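Apprentissage par démonstration : comment découper des séquences de nettoyage de sol à la main ?

Posté par marbrier_du_code le 18/10/2023, dans Robotique > Données et apprentissage

Bonjour à toutes et à tous,

Je lis ce forum depuis le mois de mai sans jamais oser écrire, alors merci d'avance pour votre patience ! Je travaille sur un petit projet qui s'appelle Umari : nous voulons qu'un bras mobile apprenne à essuyer un sol à partir de vidéos filmées à hauteur de tête, avec des personnes qui font le ménage à la main, comme elles le feraient chez elles. L'objectif de départ est de 2000 extraits annotés, et nous passons par l'outil Coman pour le découpage.

Mon souci, c'est que l'essuyage est un geste continu. Pour « prendre une tasse » ou « ouvrir un tiroir », on voit bien où commence l'action et où elle finit. Avec un chiffon, la main va, revient, s'arrête un peu, repart sur le carreau d'à côté... J'ai essayé de couper toutes les 15 secondes, mais je me retrouve avec des morceaux qui commencent au beau milieu d'un passage. Et puis il y a la main droite, posée à plat sur le sol pendant que la gauche tient le chiffon : est-ce que je l'annote comme « inactive » ? Ça me gêne un peu, tout de même. Je vous mets deux vues du même sol, vous comprendrez mieux. 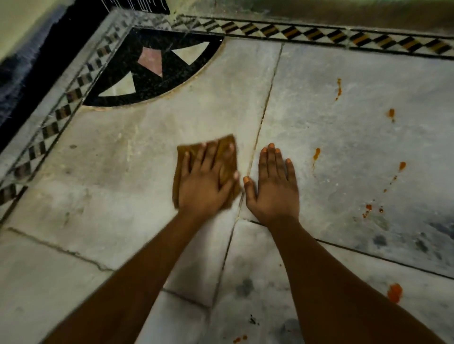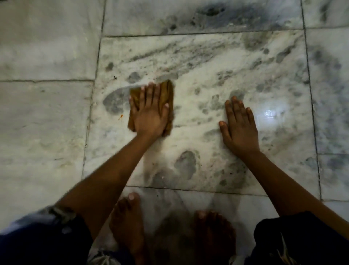
Essuyage du marbre au chiffon plié, main gauche sur le chiffon, main droite en appui.

Dernière question, plus bête peut-être : les veines du marbre. Sur la seconde vue, entre le veinage gris et les traces grises, j'hésite moi-même, alors le modèle... Les taches orangées de la première sont quand même plus faciles à repérer. Faut-il annoter toute la saleté, ou seulement ce qu'on distingue sans hésiter ?

Merci encore, et belle journée à ceux qui auront lu jusqu'ici !

gants_et_capteurs

Bonjour et bienvenue ! Tu as bien fait d'écrire, on est passés par là sur le projet Gurkik et on y a laissé quelques soirées (et pas mal de café).

Pour le découpage, oublie la durée fixe. Nous coupons par zone : un extrait commence quand le chiffon arrive sur une surface et se termine quand il la quitte ou se soulève. Les joints entre les carreaux te donnent des repères tout faits, profites-en ! Si une zone dépasse 30 secondes, on accepte une coupure au moment où la main change de sens, et on garde le même identifiant de zone pour pouvoir recoller les morceaux ensuite.

Pour la main droite, surtout pas « inactive ». Quelqu'un qui se penche et pose la paume par terre s'appuie très probablement dessus, et ton bras mobile aura lui aussi une question d'équilibre à régler. Chez nous l'étiquette s'appelle « appui », avec un second champ pour dire si la main est immobile ou si elle se déplace. Je te conseille d'ajouter ce champ dès maintenant, parce que reprendre les extraits déjà faits, crois-moi, c'est long.

Quant aux taches, nous avons trois valeurs : sûre, douteuse, absente. Les gouttes orangées iraient dans « sûre », les marques grises au milieu du veinage dans « douteuse ». Et je demanderais à deux personnes d'annoter la même série sans se parler. Là où elles ne sont pas d'accord, tu gardes « douteuse » et tu ne te tortures pas davantage.

vatbridge_fan

Prends Vatbridge, ça segmente tout seul. Moi je ne coupe plus rien à la main.

petite_boucle

Bonjour, je me permets de nuancer gentiment la réponse du dessus : Vatbridge m'a bien aidée pour les gestes de prise, mais sur l'essuyage il me coupait à chaque ralentissement. J'ai relu 18 extraits à la suite et j'ai fini par tout refaire à la main. Comme premier passage, pourquoi pas, à condition de relire derrière.

Je suis d'accord avec gants_et_capteurs pour le découpage par zone. J'ajouterais une petite chose : note aussi l'état du chiffon, plié ou déplié, et s'il change de face en cours de route. Je ne l'avais pas fait au début et le modèle reproduisait le mouvement sans jamais retourner le tissu. Pense enfin à garder quelques images du sol avant le premier passage et après le dernier, prises du même endroit si tu peux. Pour les marques grises, c'est encore la comparaison qui m'a le plus servi : ce qui reste à la même place après plusieurs passages, je le range avec les veines, sauf si la personne qui a filmé me dit le contraire.

Bon courage pour Umari, et reviens nous montrer la grille d'annotation quand elle sera prête !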